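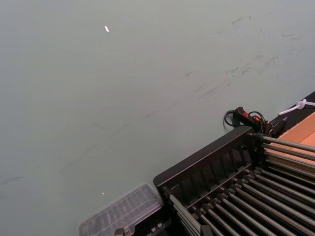
Vol. 2, No. 14

I am so happy with this tabletop! Gray-green, flat, matte, and big enough that the black rack with all its metal rods can sit on it with room left over for me to spread out. Yes, it has scuffs and long streaks – I've gone at them with a sponge for two evenings and I'm leaving the rest alone. Celeste wants to try baking soda in September and she's welcome to it. The rods are next (I love that dull silver against the black). I'm going to wipe them one at a time with an old T-shirt, radio on, starting at 5.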